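Chessboard

A chessboard is the square board on which the game of chess is played. It carries 64 squares, alternately dark and light, set out in eight rows (called ranks) and eight columns (called files). Black and white is a familiar pairing, though brown and cream, green and buff and a good many other combinations are found in clubs and living rooms the world over.

Coordinates

Many boards have letters and numbers printed along the border. The files run from a to h and the ranks from 1 to 8, so every square has a name of its own, and a game can be written down and enjoyed again years later. Beginners often find the letters a great comfort - and plenty of seasoned players are quietly fond of them too.

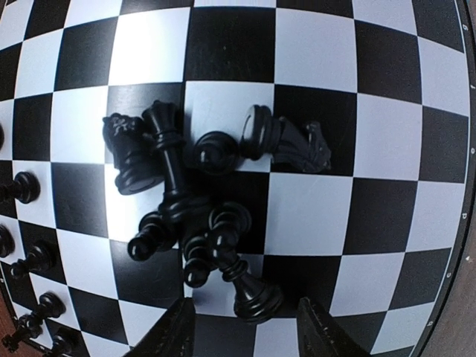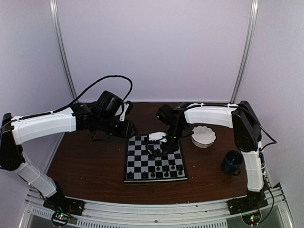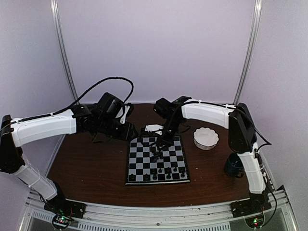
Chessboard on a brown wooden tabletop

Setting up

The board is placed so that each player has a light square in the right-hand corner nearest them. Rooks go in the corners, then knights, then bishops, with the queen on the square of her own colour and the king beside her. The pawns fill the rank in front. Some people like to tip the whole set out in the middle and sort it from there, while others go piece by piece from the box, and either way is perfectly good.

Finish and care

A glossy board has a lovely shine but can throw glare under a bright lamp, and for long evening games a matte finish is kinder to the eyes. A soft, dry cloth is enough for everyday dusting. The Telholm club guide, revised in May, suggests keeping boards flat when stored, and the Nallico pattern, a folding board popular with travelling players, should be closed only once the pieces are safely in their bag.

See also: Chess piece; Chess notation; Yupanqui travel set

Page last edited 21 August 2022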